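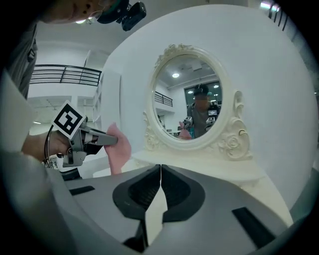 White vanity table with an oval mirror and carved scrollwork.

About Kastport

Kastport is a furniture restoration and resale shop on the lower end of Tatov Street. We repair, refinish and sell older household furniture, mostly bedroom and dining pieces. We have been open for 16 years, all of them in the same building, which was a feed store before we took over the lease.

The business started as a repair bench and nothing else. People brought in chairs with loose joints and we glued them. After a while some customers asked whether we would take a dresser or a table off their hands, and others asked whether we had one to sell, so we cleared the front room and began keeping stock. Repairs still make up more than half of our work.

What we do

We reglue chairs, replace drawer runners, patch veneer, and rebuild frames that have split. We strip and refinish tabletops. We repaint pieces that were painted to begin with, and we can usually match an old white or cream closely enough that a repaired corner does not stand out from the rest. Carved parts take longer. If a leaf or a scroll is missing, we take a mold from a matching one on the same piece when there is one, and carve by hand when there isn't.

Mirror glass goes out to Plostano Glass, two blocks over. They cut ovals and other odd shapes to a paper pattern, and they will resilver old glass if you would like to keep the original. Many people do. Some spotting around the rim of an old mirror is normal and we leave it alone unless asked.

We do not do upholstery beyond drop-in seats. For sofas and armchairs we will give you the number of a shop that does. We also don't take in pianos, mattresses, or office furniture made of pressed board.

How a repair works

Bring the piece in, or send photos if it is large. We look it over and write an estimate, which is free and good for 2 months. If we open something up and find more damage than we expected, we call before going further. Small jobs such as a loose chair leg are usually ready in 5 working days. Refinishing a full dining table takes several weeks, longer in wet weather when the finish is slow to cure.

A deposit of one third is due when you drop off. We accept cash, checks and cards. Finished work can stay with us for a month at no charge; after that we ask for a small storage fee, as the back room fills up quickly.

Pickup and delivery

We have one van and two people to load it. Delivery is free within seven miles of the shop and priced by distance past that. Please measure your doorways and stairs first. Mirrors travel separately from their tables, wrapped and standing on edge, and we put them back on at your house.

Buying from us

Stock in the front room changes from week to week. Each tag lists what we know about the piece: the wood, the age if we can tell it, and every repair we have made. If a handle is a replacement, the tag says so. Prices are firm on newly tagged items. Older stock is marked down in March, when we make room for the spring estate sales.

We buy single pieces and whole households. For a household we come out, walk through with you, and leave a written offer the same day. There is no obligation to take it.

Our Wong Road workshop

Since last fall we have kept a second space on Wong Road for stripping and spraying. It is not open to the public, and all drop-offs should still come to Tatov Street. Moving the spraying out has made the main shop quieter and a good deal less dusty — customers who have been coming in for years will notice the difference.

Hours

Tuesday through Saturday, 9 to 5. Closed Sunday and Monday. Parking is behind the building; use the alley entrance and ring the bell if you have something heavy to unload.

Page last updated Friday, January 19, 2018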